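4. Primer riego y ajuste del goteo

Antes de abrir el agua, tómese un momento para repasar que el depósito Utness esté bien asentado y que las mangueras lleguen sin tirones hasta la última maceta del huerto. Los pepinos son muy bebedores, ya lo verá, y agradecen un riego corto a primera hora mucho más que un chaparrón por la tarde.
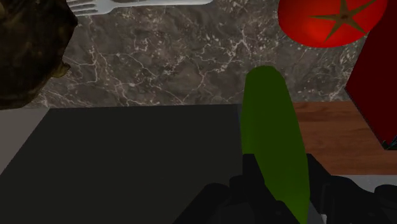 4.1 Programación para pepino y calabacín

1. Gire el mando hasta el programa 16 y espere a oír el clic.
2. Fije el inicio a las 7:00 y la duración en 26 minutos.
3. Pulse Guardar. Si la pantalla muestra el código 186, vuelva al paso 1 con toda tranquilidad – casi siempre es que el mando quedó a medio giro.

Nota: en julio puede añadir un segundo riego al anochecer, siempre que la tierra se note seca al meter el dedo.

Precaución: no abra el filtro con la válvula en marcha. Ciérrela primero y deje que baje la presión.
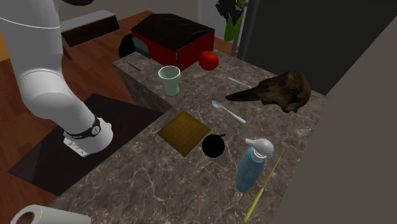
4.2 Si coloca el depósito dentro de casa

El depósito lleno pesa lo suyo, así que elija su sitio antes de echarle agua y compruebe que la base no cojea. Conecte después el tubo de salida y apriete la tuerca a mano, sin herramientas. Si el suelo es de madera, como el de tablas rojizas de la imagen, ponga debajo una alfombrilla oscura parecida a la que se ve junto a la encimera y levántela de vez en cuando para secar lo que haya goteado. Las juntas de repuesto se piden con la referencia 3372.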